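Demonstration gathering (robot learning)

Demonstration gathering is the work of recording a task being carried out, many times over, so that a learning system can be trained to carry it out by itself. In robotics the task is usually a short piece of handling, such as picking up a tennis ball from a countertop.
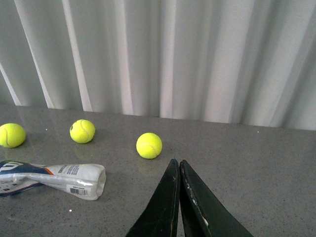

Terms

A single recording, from the start of a task to its end, is called an episode or a demonstration. The person guiding the arm is the operator. A set of episodes gathered under one plan is a collection, and the written plan is often called the task sheet. Some groups keep the word "trial" for runs made by the trained system, so that the two are not mixed up in the records.

Methods

In hand guiding, the operator holds the arm and moves it through the task. The method is cheap and quick to learn, but the operator's hands and sleeves can get into the camera's view. In remote guiding, also called teleoperation, the operator works a second arm or a hand-held controller and the robot copies the movement. A third method does away with the arm during recording. The operator carries a gripper fitted with a camera and does the task directly, and the path of the gripper is worked out afterwards.

Whichever method is used, the record normally holds the camera view, the position of the gripper and how far its fingers are open, all stamped with the same clock. Small errors in timing between these are a common fault and may not be noticed until training.

Wrist cameras

A camera mounted at the wrist or gripper moves with the hand and keeps the fingertips in view. It shows the last few centimetres of a grasp well, but sees little of the wider room. Many collections add a fixed camera for this reason, although the two views then have to be lined up. Worn or scratched fingers are generally left in service as long as they close properly.

Variation

A system trained on objects that are always in the same spot tends to learn the spot. Task sheets therefore ask for the objects to be moved between episodes, and for changes of lighting, background and surface. Glossy surfaces are included on purpose in some collections, as reflections can mislead a system about where an object ends. Packaging and other clutter may be left near the objects on the same grounds.

How much clutter to allow is a matter of dispute. Hazel Villanueva, in notes written for the Wadmont collection, argued for adding it from the first day. Tobias Holloway favoured a plain set first, with harder layouts recorded later under a separate sheet.

The Wadmont collection

The Wadmont collection was begun in January by a small group at Cadham and closed in May 2020. It holds 1,961 episodes recorded by 23 operators, all of them picking up or moving small household and sporting goods. Labelling was done with Dradia, a program written by Shoshana Haddad - it plays each episode back at half speed and asks for a start mark, a grasp mark and a release mark.

Failed grasps were kept and labelled as failures. Episodes in which the operator stopped partway were removed.

See also

Imitation learning
Teleoperation
Gripper
Data labelling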